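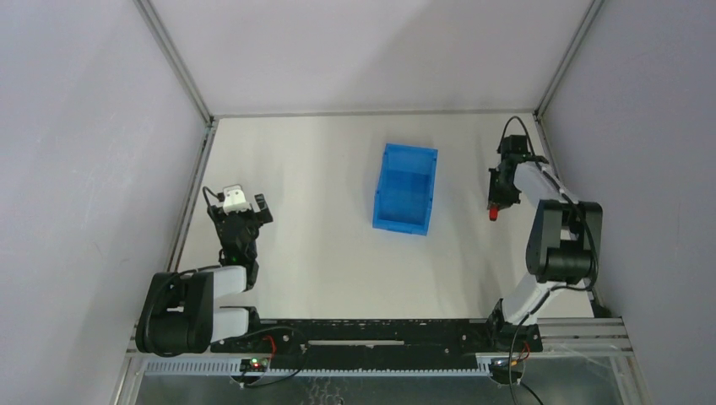

Cell 2 at Vavthorpe, left gripper light on, with the blue bin on the table.

Cell 2 gripper stoppage: frequently asked questions

Where can I read what happened in April?
The full fault report is on the shared drive under Cell 2, Reports. This page covers the questions we get most often from operators and from the teams that book time on the cell. Stavros Hodžić maintains it. Send corrections to him.

What went wrong?
The right arm's gripper opened during a transfer without being told to. It was holding a test part over the table and let go of it. The arm kept moving to the next point in the program as if the part were still in its grip, and the operator hit the stop button. The part landed on the table. The right arm did not touch the left arm or the bin.

Was anyone hurt?
No. The operator was at the control desk and the front guard was closed.

What caused it?
A break in one conductor of the gripper cable on the right arm. The cable runs from the gripper over the upper link and down past the shoulder. At that time it was tied too tightly near the shoulder, so it bent at the same spot on every cycle. When the arm reached far back, the break opened up and the gripper controller lost its signal for 185 milliseconds. On restart the controller went to its default state, and the default state was open.

Why didn't the arm stop by itself?
The Nindex control software checked the gripper once, right after closing. It did not check again until the release step. A part lost in between was not treated as a fault. This has been changed (see below).

Did the left arm have the same problem?
Its cable passed the continuity test at all positions. We replaced it anyway and kept the old one as a reference.

What has been changed?
The cable on the right arm is new and has a longer service loop at the shoulder. The ties there are looser and no longer clamp the cable against the housing.
Both gripper controllers now hold their last state after a signal loss.
Nindex reads the gripper state through the whole move. If the reading is missing or wrong, both arms stop and the job goes to Fault.
The top speed for transfers over the bin was lowered to 800 millimeters per second. Before the stoppage it was 1,000.

How often is the cable inspected now?
Every 1,000 cycles on each arm. Nindex shows a reminder at job start and will not load a new job until the inspection is signed off. Check the full length by eye, then run the slow flex routine and watch the signal log. Any dropout at all means the cable gets replaced. Do not tape it, and do not re-tie it to make the dropout go away.

Does a green light on the gripper mean it is safe to reach in?
No. The green light means the gripper has power. It says nothing about the arm, and it was on during the April fault. The same goes for the green LED on the board by the rail. Before reaching in, stop the job, turn the key switch to Off and take the key with you.

What do I do if a part is dropped?
1. Press the stop button. Don't wait to see if the job recovers.
2. Turn the key switch to Off and remove the key.
3. Write down the job name and step number from the screen.
4. Leave the part where it landed until someone from the cell team has seen it.
5. Call the cell team, extension on the desk card.

Can I clear the Fault state and keep going?
Only if the message is "Bin not found" or "Door open." Any message with the word Gripper needs a member of the cell team, even if the gripper looks fine and responds to a manual open and close.

My job was written before April. Does it still run?
Most do. Jobs that use the old speed are slowed to the new limit automatically, so expect a longer cycle. Jobs that open the gripper in mid-move need to be edited and will be refused at load.

Is the cable from Pluvano or Barbosa?
The old cable was Pluvano stock, and so is the new one. We found no defect in it. The damage came from how we routed it. Barbosa supplied the ties and clips.

Will the speed limit be lifted?
Not decided. We want three clean inspections in a row on both arms first. The right arm has passed one.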